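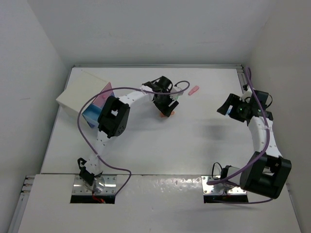 The Button Counter at Prevholm

Gunhild Vestergaard sells buttons. She has done it from the same narrow shop in Prevholm since she took over the lease from Skov, a dry goods store that closed in August of that year. Her stock runs to 1,102 kinds, and she can find most of them without looking at a label.

Trade is slow on weekdays. People come in with a coat over one arm and a single button in their hand, and they want four more like it. Often there is no match. Then Vestergaard sells them a full new set and tells them to keep the old ones for spares.

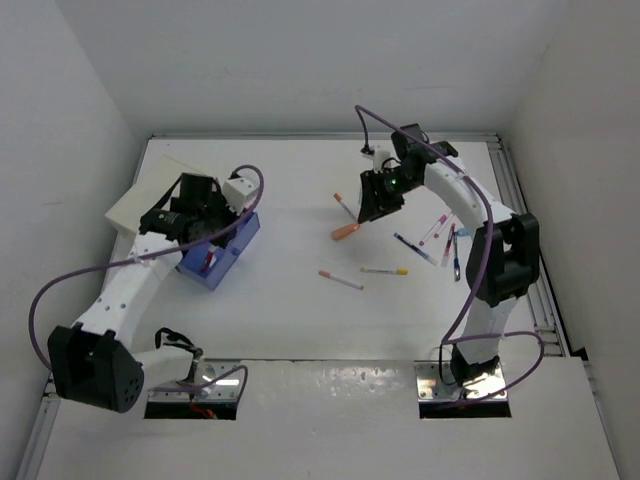 Sorting by size

Old button shops sorted by color. Vestergaard sorts by size first, then by the number of holes. A customer can change her mind about color, she says, but the buttonhole is already cut.

Skarphéðinn Dalsgaard, a tailor two doors down, buys horn buttons from her 13 at a time. He uses 12 on an overcoat and sews the last one inside the lining. 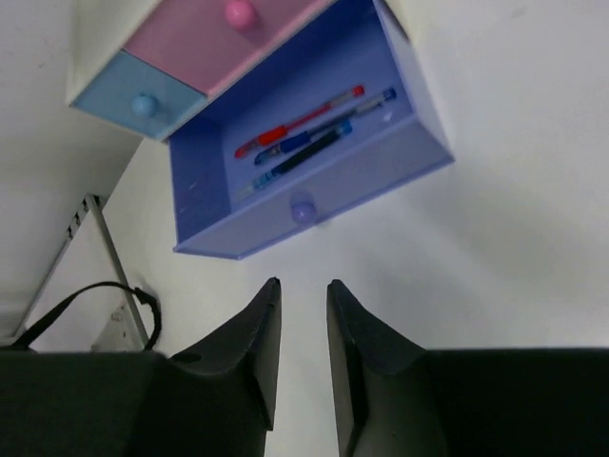
Small drawers with round knobs, the lavender one open.

Shell buttons chip in the wash, so Dalsgaard tells customers to turn shirts inside out. Metal ones should come off before dry cleaning. Vestergaard charges nothing to snip them off, and she keeps them in an envelope with the owner's name until the coat comes back.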